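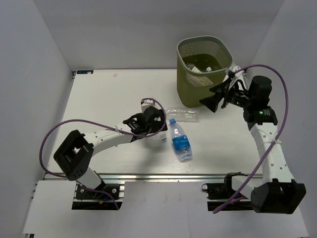
Bleddyn Griffiths asked us if a safety rule sheet is really necessary when two arms are this small and the walls are already up. In his opinion the walls do most of the work. We answered him that walls keep things in, but they do not tell a person when it is allowed to put a hand inside, and this page grew out of that answer.

Prisura Two-Arm Table Station
Sold and serviced by Nimura, Dulovville

The Prisura station is a table for sorting and clearing work with two arms that share one surface. It is meant for training rooms, test rooms and small laboratories. Both arms mount on one aluminum rail along the near edge of a white tabletop, and walls close the table at the left, the back and the right. The front stays open for the operator. Because of this open front, the station should always be used together with the working rules printed further down.

What is in the delivery
Tabletop with three wall panels
Front rail and two mounting brackets
Two arms with grippers, cables fitted
Stop button on a separate lead
Printed rule card, size for hanging on the wall
Cable ties, 26 pieces

Arms of other makers can be mounted if the bracket fits. Please write to us before you order, and tell us the width of the base.

Working rules for the station

1. One person is the operator. This person holds the stop button or has it within reach of the hand, and does not give it away while the arms have power.

2. Nobody reaches over the rail with power on. To change an object, put the arms in rest position, switch off, change the object, take the hand out, switch on. It feels slow in the first days.

3. For a clearing task use only empty bottles and clean packaging. Glass, cans with open edges and anything with liquid inside do not belong on this table.

4. The basket stands where both the operator and the arm can reach its opening without crossing the other arm. If your program needs it in another place, run the new path at the lowest speed first, with empty grippers.

5. Cables are tied to the link but keep a free loop at each joint. A cable tied too short will pull at the connector, and a loop too long can catch on the other gripper. Move every joint by hand through its full way after you change a tie.

6. An indicator light on a motor housing tells you that there is power. A dark light does not prove that there is no power. Look at the switch.

7. Long hair is tied back, sleeves are closed, and lanyards come off before work.

Speed and distance
In shared mode the controller limits the gripper to 300 mm per second. We ask customers to leave this limit on for all teaching and all demonstrations. It can be raised only with the key, and in that case a front screen is needed (order separately).

Regular checks
Before each shift: stop button, bracket screws, condition of cables.
Every 4 weeks: play in the joints, gripper fingers, ties, walls.
Every 13 weeks: full brake test, with a written record. The form is in the back of the manual.

About standards
The rule card is our good practice and does not replace the law of your country. You must do a risk assessment for your own room and your own task, also when the arms are light. We can send the drawings and the stop circuit plan for this purpose — ask for the Ibarra folder, which is the name of our document set.

Ordering and questions
The station is built to order. Deliveries for the present series begin in June. Replacement rule cards are free of charge, and the text can be changed if your house rules are stricter than ours. Technical questions go to Bảo Tôn at the Dulovville workshop, mornings until 11:30.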